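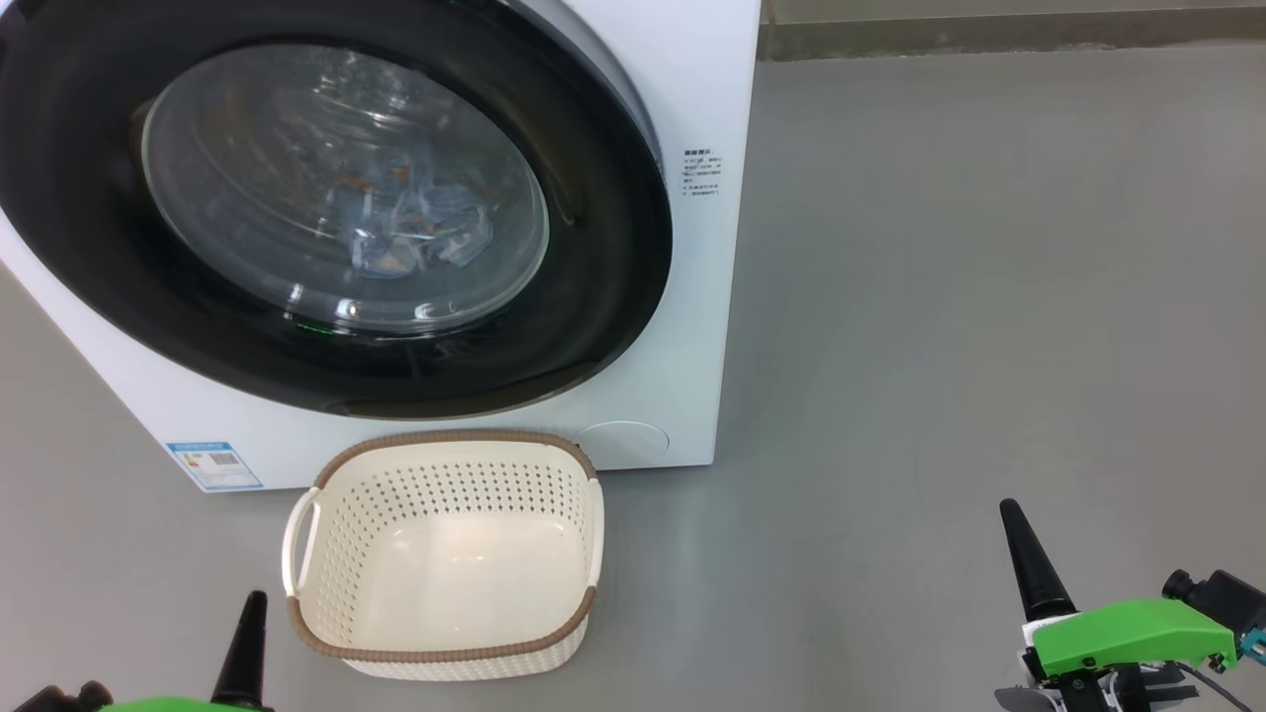 The Hurndale Community Garden and Kitchen project has now been going long enough for me to send you a proper report, and I'm very glad to say that it is mostly good news! When we wrote to you in April the beds were marked out with string and the kitchen was still a drawing on the back of a seed catalogue. Since then your grant has paid for the raised beds, the water tank, the cooker and the big sink, and we have people growing things on every scrap of the site. It is mucky work, of course, and the aprons and tea towels mount up at a frightening rate, so a front-loader like this one, with its round glass door and a bundle of light blue things inside, has become as much a part of gardening life as the wheelbarrow.

Growing first. The broad beans were splendid and the peas nearly as good (the pigeons had the first sowing, and we netted the second). Courgettes have done what courgettes do. Tomatoes are slower than we hoped because the polytunnel went up three weeks late, the first set of hoops having arrived with the wrong brackets. Mulder, the suppliers, changed them without any fuss, but it did mean the young plants sat in their pots too long and some of them sulked. They are fruiting now. Rocío Nina has kept the planting diary all season and it will save us a lot of guesswork next year.

We have harvested 722 kilos up to today, 1 August 2019, against a target of 800 for the whole year. With the potatoes mostly still in the ground, I think we'll sail past it. Everything is weighed on the kitchen scales before it goes out, apart from what the children eat on the way up the path.

The cookery sessions are the part I most enjoy writing about. Makis Kyriakidis has led them, and he has a lovely way of getting people to taste as they go and stop worrying about the recipe. We began with soups and flatbreads, moved on to preserves when the gooseberries came in, and last month did a run on cooking for one, which was asked for by several of our older members and filled up at once. Blackcurrant jam is murder on cloth, and we've learned to keep separate loads. There are mostly dark things crumpled together in this drum, blue-gray and black, and dark is now what we ask people to wear on jam days as well.

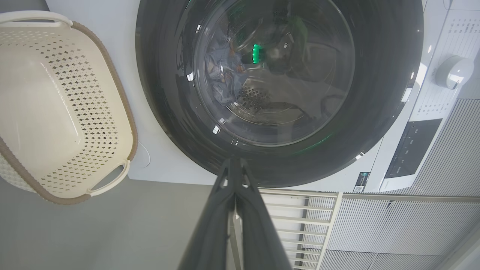 Money is in decent shape. The polytunnel came in £400 over, owing to the extra groundwork on the slope, and we have covered that by building the compost bays ourselves out of old pallets. Running costs for the kitchen have been lower than planned so far, though I expect the winter to be dearer, with the heating on and the washing drying indoors. Even one drumful of dark fabrics, like the load behind this curved glass door, takes an age on a clothes horse in a damp room, and we would like to move some of the underspend across to a covered drying line beside the tool shed. Could you let us know whether you are happy with that?

Two things have not gone to plan. The beekeeping taster was put off twice, once for rain and once because our beekeeper had hurt her back, and it will now be held next spring. The evening opening has also been quiet. We tried a later start and it made little difference, so from September we'll swap it for a morning and see who turns up.

Next on the list are the potato harvest, the autumn sowing of broad beans and garlic, and a shared supper for which we can seat 60. Rasa Vanags is drawing up a plan for the north border, where nothing but mint has been happy. We would love to see you at the supper, and there will be far too much chutney to take home.

Murdo Lindsay
Hurndale Community Garden and Kitchen

Comments

Xiomara Van Dusen
Lovely to read this, Murdo. Is the cooking for one course running again? My dad missed out and has been grumbling ever since.

Murdo Lindsay
Yes, in the autumn! I'll put his name down.

Candmont Allotments
We had the same trouble with pigeons. Net the brassicas now, before they find them.

Rasa Vanags
The mint is staying, by the way. I've given up arguing with it.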